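Progress report on the template and document skills project
Prepared by Mareike Rieger for the Jamine Fund
Covering the months up to the end of August

Dear all,

Thank you again for the patience you showed us in the spring, when I wrote to say that the first part of the work was going to take longer than planned. I am very happy to tell you that we have mostly caught up, and that the people in our offices are now using the new word processing templates every day, some of them with real affection, which I never thought I would write about a letterhead.

For those of you who are new to the fund, a quick reminder. The Uibo advice centers produce a huge amount of paper for their size: letters to landlords, benefit appeals, meeting notes, the yearly handbook. When we applied to you, each of the 4 centers had its own way of doing all this, and a good many people were still making a new letter by opening an old one and typing over it. You can guess what followed. Old names were left in the greeting, page numbers started at 7, and headings were made by hand in bold so that a table of contents could never find them.

What we have done so far

We began by gathering every standard document anyone would admit to using. There were 246 of them, many nearly the same as one another, and Shota Yokoyama spent several weeks sorting them into families. Out of that came a much smaller set of proper templates, each with built-in styles for headings, body text, quoted law and address blocks. The logo and the footer now live in the template itself, so nobody has to paste them in, and a change of phone number is made once and picked up by every new letter after that.

The mail merge work came next, and I will admit it was the part I dreaded. Our contact lists are kept in Rusus, and the export puts dates in an order the merge didn't like at all. Shota wrote a short set of steps for cleaning up the spreadsheet first (save a copy, fix the date column, check for blank rows at the bottom, then connect it to the letter). We tried it with the autumn newsletter, which went to 825 households, and it came through with the right names on the right envelopes. The year before, that job took two people most of a week. We did it between breakfast and 3 p.m. with a long lunch.

Training

We promised you training for all staff and for anyone who regularly helps at the front desk. The sessions are short, an hour and a half at most, and people bring a document of their own that annoys them. I really can't recommend this enough! Somebody arrives with a handbook chapter where the numbered list starts over on every page, the whole room groans in sympathy, and by the end they have fixed it and so have three other people with the same trouble.

The most popular topic by a long way has been section breaks. People had been told for years that you can't mix page number styles in a single file, so they were keeping the front matter of a report in a separate document and stapling the two together. Track changes comes second. We had a few rather nervous moments when it came out that hidden comments had been traveling along with finished letters, and so we now teach the document inspector in the very first session. 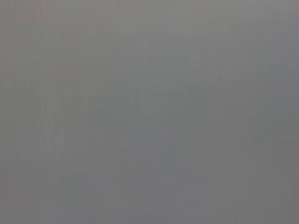 Attendance has been good at the two larger centers and weaker at Drarkum, where the staff is small and it is hard to close the desk even for an hour. We have agreed with the manager there that Shota will go out for a full day and sit with people one at a time. That will cost a little more in travel, and I would like to cover it from the money we saved on printing the guide, if you are comfortable with that. We had budgeted for 200 printed copies and most people have asked for the file instead - they like to search it.

What is behind schedule

The accessible versions of the templates are late. The headings and reading order are in good shape, but the tables in the appeal forms still need proper header rows, and a few of the older forms use text boxes that a screen reader skips over entirely. We are rebuilding those as plain tables. I expect this to carry on into the next reporting period, and I would sooner hand them over a month late than ask people to swap them out twice.

What comes next

Once Drarkum is finished we will turn to the yearly handbook, which is to be put together from separate chapters with a table of contents that updates itself. Shota has a trial version running with the first few chapters, and would be glad to show it to anyone from the fund who cares to visit. Please do come, and let me know beforehand so that I can book the room with the good projector.

With warm thanks,
Mareike Rieger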